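Workshop Tips: Getting Handling Software to Pick Up a Plain Old Bottle

Filed under: bench, garage and shared shop

Every few months a reader writes in to ask which control package to buy for a shop arm, and every few months I give the same dull answer. Try the one you have on a bottle first. If it can't pick up detergent, it won't sort your hardware drawers, whatever the sales page says.

I have spent much of the past year at the shared shop in Flastomville with three pieces of software: Starkus for motion planning, Tapia for finding objects on the bench, and Bromisero, which is supposed to sit on top and turn plain instructions into tasks. I pay for one of them and regret it on and off. What follows is a set of tips, in no great order. Most of them cost nothing except an afternoon.

Cover the bench in one plain color. A matte mat in a color your objects don't share will do more for detection than the paid upgrade. I was told the newer Tapia model "handles any surface." On bare bench top it drew an outline around a coffee ring and offered me a grasp for it. With a mat down, the coffee ring went away and so did most of the arguing.

Keep the shiny stuff in the test, though. Plastic bags and wrappers are where perception software goes to pieces. Creases catch the light, the depth readings fill with holes, and the planner treats a hole as free space. If your demo only works after you have cleared the wrappers off the bench, write that down next to the score.

Ask for the confidence number, then ignore it for a week. Tapia likes to report 97 percent. I logged my own tries in a notebook next to it, and the figure I got for grasps that held all the way to the shelf was 78 percent. Both numbers may be true of something. Only one of them tells me whether I'll be mopping.

Measure the tool again after you bolt anything on. A bracket, a camera box or a loop of cable changes the outline of the hand, and the collision model doesn't know unless you tell it. Starkus will happily plan a path that clears the fingers by a finger's width and drags a bracket through the vise. I pad every add-on in the model by half an inch and accept the longer paths.

Route the cable before you tune speed. Planners think about links and joints. They do not think about a cable that swings, and neither did I until one hooked a drawer pull. Run the arm through its widest moves by hand at low speed and watch only the cable. Then watch it again with the other arm raised.

Turn off automatic retries. This is the setting I would change first on any new install. With retries on, a miss gets quietly repeated until it passes, and the log shows one success. Bromisero ships with retries on. Look under Task, then Recovery, then the little arrow I missed for a month.

Set the force limit with a full bottle and again with an empty one. Thin plastic gives when there is nothing behind it, and a hand tuned on a full container will fold an empty one in the middle. The software sees the same shape in both cases. If your package can't hold two limits for the same object, save two objects with different names. It's ugly and it works – at least in my version.

Give the bottle a front and a back. By that I mean tell the planner which end has the cap. A bottle on its side looks close to symmetrical to a depth camera, and it will be set down on its cap sooner or later. Labels help if you have a color camera and hurt if you don't, because you'll assume they're being read.

Name your files so you can find the bad runs. I have 2596 of them on a drive and the first 800 are called "test" with a number. I can't tell you what was learned in any of them. Mat color, object, software version, result: four words in the file name, and you'll thank yourself in February.

Don't judge a grasp from one camera. The overhead view flatters everybody. From above, fingers that are merely near the bottle look as if they have hold of it. A second view from the wrist shows far less of the bench and far more of what the software has to deal with at close range. 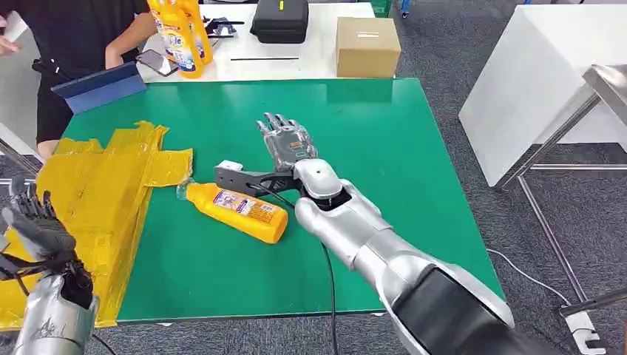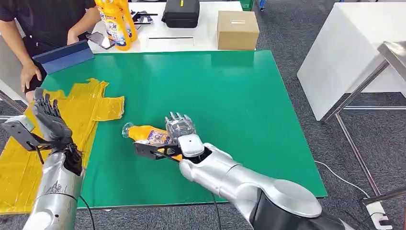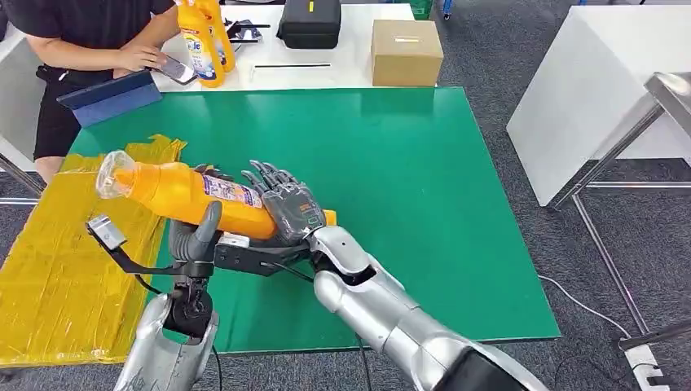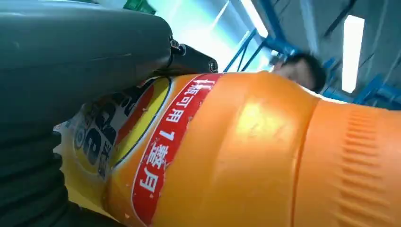 My real quarrel with Bromisero is its label reading, which is sold as the feature that makes everything else simple. Point a camera at the product, the page says, and the system knows what it is holding and how to treat it. Now think about what a camera near the hand gets to read. In the last view the red band across the label runs off at a slant, the line of Chinese on it has its first character partly hidden, and the big dark letters to its left go behind a black ribbed part of the robot. A person who has bought that bottle before would know it at a glance. Software has to decide whether half a logo on a curved surface is enough, and mine tends to decide yes, very fast, with a high number attached.

So my tip there is to read labels early, from the head camera, before a hand goes in, and to carry the answer along with the object. Don't let the wrist view overrule it. In Starkus you can pass the name through as a tag. In Bromisero you need a small script, and the help page for it describes a menu that was removed two versions ago.

Zane Kazlauskienė, who has the bench across from mine, disagrees with most of this. She thinks I should let the wrist camera vote and just give it less weight. We tried her way for a while. It did well on boxes and badly on anything round, and we still don't agree on what that proves.

A few leftovers from reader mail:

Gloves on the bench confuse hand tracking. Put them in a drawer.

Update one package at a time, and keep the old installer.

If the planner takes longer than you would to move the thing yourself, check the mesh. Scanned bottles come in with far too many triangles, and a plain cylinder with a cone on top will do.

Tape a square on the mat where the bottle is supposed to end up, and measure from the tape. "Near enough" gets bigger as the day goes on.

Page last changed 24 November 2025. The section on suction cups has been taken down until I've redone the tests with a pump that holds pressure.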